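Wednesday, September 2, 2020
Troltthorpe, bench 2, two-arm cell

Revised the cell rules with Garg before starting the next block of drive handling. Old sheet dated from March and left too much to memory.

Changes:
Speed limit in teach mode stays at 15 per cent for both arms. No exceptions for "just checking a waypoint".
Only one arm enabled while hands are inside the case. The other is parked and locked out at the Tratis controller. Pausing the program does not count as lockout.
PC under work has mains lead removed before it goes on the bench. Power supply stays fitted, cover stays closed.
Wrist strap on for any contact with the board or memory.
Hard drives go in the fixture tray, never flat on the slats.
Grip force for drives: start at 11 N, log any change.

Gikico log now at entry 107. Please fill in the tool column; half are blank.
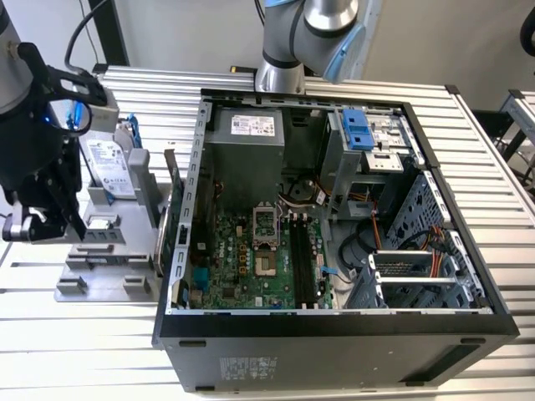

Does a new risk assessment have to be done when only the gripper fingers are changed?
A review is needed, recorded on the existing sheet. Finger shape alters pinch points and how a part is held, so check both and sign before running above teach speed.

Still open: where the cable from the left gripper should be clipped. Garg to propose a route.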